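Hi Shanthi, and everyone at the Bagheri fund – second progress report on the Dokeo money workshops, a little longer than the last because there's more to tell! 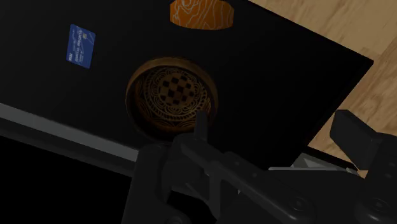
Skullska, 4/10/22

We set out to get our budgeting booklet into 3,000 homes by the end of September, and we've reached 2,584. I'd hoped to be closer, but the second printing came back with two pages swapped and I wasn't going to hand those out. The evening classes are full (I had to borrow chairs from the library), and the session on credit card interest is still the one people stay late for.

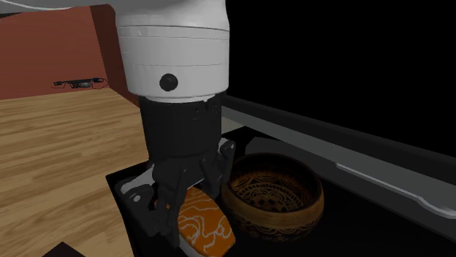 Rajitha Biswas has taken over the Thursday group and she's wonderful with the older folks, who bring in their bills and want to go through every line. We've spent nearly 1,000 dollars of the printing budget, and Funiritz has agreed to hold its price for the next run. I still need your okay on the Spanish edition – could you let me know before we book the printer?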